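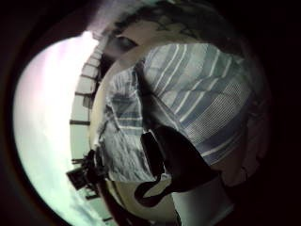

Striped cloth has to be straightened before it is pressed or folded. A crease set at the wrong angle pulls the pattern off line and stays visible until the next wash. On a blue-and-white shirt with stripes of uneven width, the pattern itself works as a guide: wherever the cloth bunches, a fold breaks the run of the stripes. Work from those breaks outward. The method below is for cotton and cotton blends and covers shirts, pillowcases and sheets.

Preparation

Clear a flat surface larger than the piece. A bed or a clean carpet will do for folding, but not for ironing. Move cases, chargers and loose cables well off to one side. Cloth laid over a hard edge picks up a ridge, and a cable underneath leaves a line that is easily mistaken for a crease in the weave.

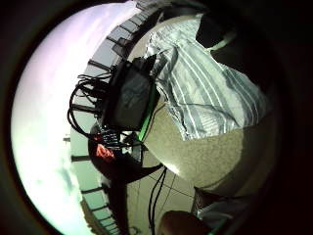

Striped fabric, with folds running across the stripes.

Straightening

1. Hold the piece by two corners (for a shirt, the shoulder seams) and shake it hard.

2. Lay it face up. Pick one wide stripe near the middle and smooth along it with the flat of the hand, end to end.

3. Work outward from that stripe to both sides. Smooth with the stripe, never across it -- cross strokes stretch the cloth on the bias.

4. Check the hem. If it waves while the stripes lie straight, the hem stitching has shrunk. Dampen it and pull gently.

5. Mist any crease that remains and wait 13 minutes before touching it again.

Folding

For a shirt, button the collar and every second button, turn it face down, and fold each side in parallel to the nearest stripe. Sleeves go flat down the back. For sheets, match stripe to stripe at the first fold and ignore the corners if they disagree. Older sheets are rarely square.

Last updated October 10, 2026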